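Baskets, blind spots and a planner that knows when to give up

9/7/18

I'd been promised tea and a quick chat at Skanex, and I got both, though the chat ran to most of an afternoon. The company writes the software that sits between a robot's cameras and its motors, and I'd asked to talk to whoever looks after perception. That was the lead engineer on a package called Prarnon, who asked me to leave names out of it and then talked so freely I could hardly keep up with my notes!

I started with the obvious one: why spend months on wicker? "Because it's full of holes," she told me. "A depth camera likes a nice solid wall. Give it an open weave and half the points land on the strands and the other half go through to the table. Our first version looked at a basket and saw a sort of fog with a rim."

The old code threw the fog away. Anything that didn't join up into a surface got filtered out as noise, so the planner would be handed a basket with a lovely clean edge and no sides, and would happily plot a path straight through them. She winced a bit telling me this. The fix came in March, when the team stopped asking for a surface at all and began marking each little block of space as free, taken or "don't know". The planner has to treat "don't know" as taken until a second view says otherwise.

The second view is the wrist camera's job (this is where she pulled her chair round to my side of the desk and started pointing at the screen). The fixed camera gives you the lie of the land, which way each basket is turned and where the rim and handles are. Then the arm goes in close and everything you thought you knew has to be matched up with something that looks completely different. 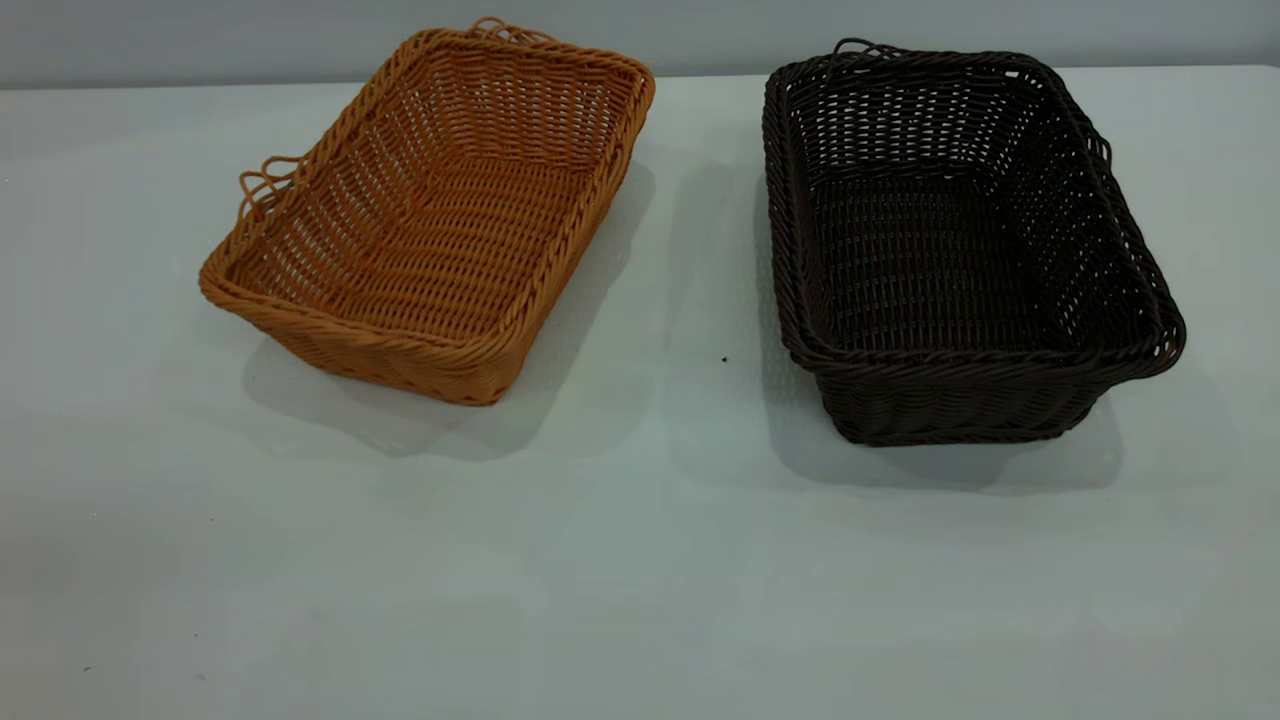
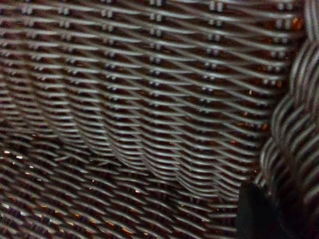 The two baskets from the fixed camera, then dark wicker close up from the wrist.

"Show the second one to someone cold and they've no idea which way is up," she said. "The matcher has the same problem. The weave repeats, so it finds a beautiful match, and it finds the same beautiful match one spoke along." Prarnon gets round it by trusting the arm's own joint readings for the rough position and only letting the picture nudge the answer a little. If the picture wants to nudge it further than that, the software stops and takes another look.

And colour? I'd assumed dark brown would be harder than the orange-tan, and I was half right. The shade itself matters less than the shine. Small bright glints on the strands move when the camera moves, and an early build kept tracking them as if they were fixed points. Now there's a check that drops any point which slides about in a way the basket couldn't. She reckons that one check, all 16 lines of it, did more good than the whole of the previous winter's work, and she sounded rather cross about it.

We got on to testing. Every change goes through a replay set of 859 recorded reaches before it's allowed near a real arm, and the planner has 25 milliseconds to come up with a new path each time the map changes. If it can't, it holds still. I said that sounded a bit timid. "It is timid! I like timid. You can speed up a timid planner. A bold one, you spend your life buying fingers."

The replay tool is called Skoltivach, and it began as a side job to save her scrubbing through logs by hand. It lines up both cameras, the joint readings and the planner's reasons on one timeline, so when a reach is called off you can click on the moment and read why. She showed me one where the list of reasons was 19 entries long and every one of them said "rim too close". The handles are still a nuisance, she admitted, as the loops stick out past the rim and the basket model wants to smooth them over.

Next up is Awad, the grasp chooser, which at the moment picks a spot on the rim and hands it over without knowing how sure the map is about that spot. She'd like the two to share their doubts. There's a branch with it half working, and she wouldn't let me see it.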